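Guvemeck G3 Adaptive Gripper with Wrist Camera
Category: End-of-arm tooling / Two-finger, electric
Tested by: Ashok Chauhan, Erkent bench reviews
Status: In stock, lead time quoted at checkout

Guvemeck sells the G3 as a gripper that can take apart electronics "with no programming." We sell it too, so read that any way you like. We put it over an opened desktop computer and ran it alongside the Mathebula parallel gripper we already stock.
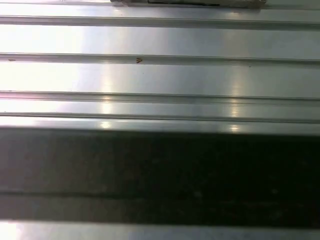
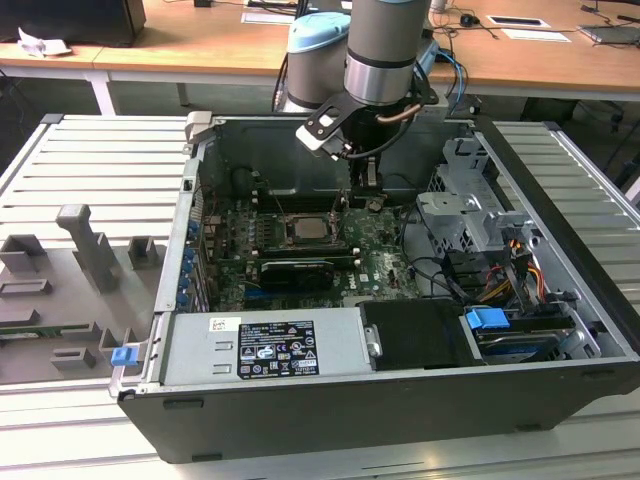

The claim on the maker's sheet is that the G3 needs no programming. It does. You still have to tell it where the part is, which way to come in and how hard to squeeze. What you skip is writing the grip routine, and on the Mathebula that took Ashok an afternoon, once, in March. Whether that afternoon is worth the difference in price is up to you. We would say no for a shop that handles the same part all day and maybe for a shop that sees a different computer every hour.

What the G3 does well

Memory sticks, drive trays and plastic shrouds. Anything with two flat sides and a bit of room around it came out cleanly on most tries. The force setting is easy to find and it holds. We left it at the same value through a full set of 200 picks and saw no drift worth writing down.

The finger swap is fast. One screw, one locating pin, and the new finger sits where the old one did. Other makers should copy this.

What it does not do well

Cables. The G3 closes on a bundle as happily as it closes on a part, and the controller reports a good grip either way. The Mathebula makes the same mistake, but it costs less to make it with.

Deep cases. The body is wider than the drawing led us to expect once you count the connector and its strain relief. Reaching past a drive cage means tilting the wrist, and on some arms that puts you close to a joint limit. Check your own reach before ordering. We can't take back a gripper that has been bolted on and used.

Small latches. The short fingertip gets to them. It doesn't have the feel to tell a latch that has let go from one that has bent, and we broke 3 before we slowed the approach down.

About the wrist camera

The camera is the part of the kit we trust least. Over a board full of parts it gives the software plenty to work with. Over shiny ribbed metal it has glare on one side, a near-black band below, and the same straight line repeated all the way down. The maker's literature calls the camera "lighting independent." Ours plainly wasn't. Turning down the exposure helped with the glare and made the dark areas worse.

If your table is bare aluminum, budget for a matte mat or a second, fixed camera. We got better part locations from a fixed view beside the cell than from anything on the wrist, and the wrist view was only useful for the last short move. The Flomura vision controller will accept both feeds. The Guvemeck controller takes one, and switching between them means a restart of the vision service.

Rated life

Guvemeck quotes 2,000 hours between services. We have nowhere near that on our unit and can't confirm it. The sheet doesn't say at what load or speed the number was reached. We asked and were sent the same sheet again.

In the box
Gripper body
Wrist camera and bracket
Standard fingers, one pair
Short-tip fingers, one pair
Cable, 5 meters
Controller with power supply
Printed quick start (the full manual is a download)

Not in the box
Arm adapter plate. Tell us your arm model when you order.
Cable clips. You will want them.
Vision software license after the trial period ends

Compared with the Mathebula parallel gripper

Grip repeatability: no difference we could see on flat parts.
Setup: G3 is quicker the first time, even after that.
Fit in tight spaces: Mathebula, by a little.
Finger changes: G3, easily.
Camera: G3 includes one. The Mathebula has a mount and leaves the choice to you, and we have come to prefer that.
Spare parts: Mathebula fingers ship from our shelf. G3 fingers come from the factory.

Who should buy it

Labs and repair shops that change jobs often and have someone on staff who doesn't mind tuning a camera. If you already own a gripper that works and were hoping this one would handle the harder parts by itself, keep the one you have and spend the money on lighting.

Loan units are available to account holders. Ask for the bench kit when you call, and say whether you need the Flomura controller with it.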